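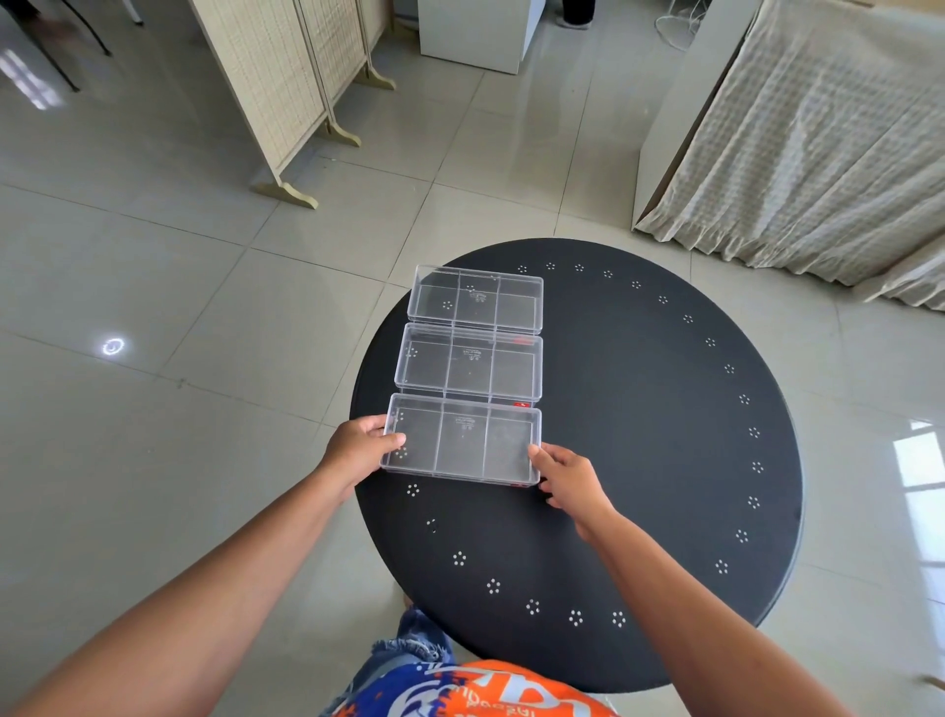

Small parts for the Prekix pick cell are sorted by hand before anything goes near the gripper, and this handout covers that job and the service that goes with it. The trays are clear three-compartment boxes. Lay them out empty, three in a column with the ends meeting, and use both hands to bring the nearest one into line, one at each end. Check that the far box has not crept out past the other two at the left. A tray that sits proud on the bench will sit proud in the cell, and the gripper will clip its rim.

By Murray Grewal
10/17/23
Reading time: 4 minutes

Filling the trays

Left compartment: fingertip pads. Middle: M3 screws. Right: springs. Put nothing else in them. Wipe out dust with a dry cloth, as solvent clouds the plastic and the overhead sensor then misreads the floor of the tray.

Service intervals

The cell counts its own cycles. Change the pads every 1,000 cycles. The last group changed theirs at 1,744 and the left pad had split. Read the counter on the Bellamy panel and write it in the log before you reset it.

Changing the pads

Lock off the air and wait for the gauge to read zero. Undo the two screws on each finger. Fit the new pad with the ridge facing inwards, then tighten by hand. Open and close the gripper at low speed with no tray in place. If one finger lags, look at the air line first. The August fault was a pinched line, found at cycle 751.

Bring your log sheet to the next session. Garnet Carrier will sign off the first pad change for each pair.

Contact: Zitumlow workshop office, extension 62 | © Zitumlow | Back to top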